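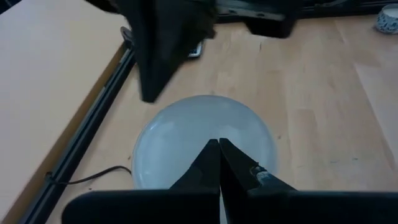 Tondis repair log: read me first

G'day! I'm Palesa, and I've been typing up repair invoices from the Sidcombe workshop for longer than I'd care to admit. Tondis is the lot of them in one spreadsheet, one row per job, 300 jobs all up.

What's in each row

Make, year, odometer in kilometres, what broke, parts, labour and the total in dollars. Tyres have their own column (I got sick of them swamping everything else). No rego numbers and no owners' names, so please don't ask!

Known problems

27 rows have no odometer reading. Older invoices lump parts and labour together, so I put the whole lot under labour and left parts blank. Anything marked "gearbox?" with a question mark is me squinting at a mechanic's handwriting.

Version 2 went up 11/11/22 and fixes the colour codes, which I'd managed to paste one row out. Sorry to anyone who charted those.

Using it

Go for your life, just credit Palesa Sibiya. If you spot a dud total, send me the row number and I'll dig out the invoice.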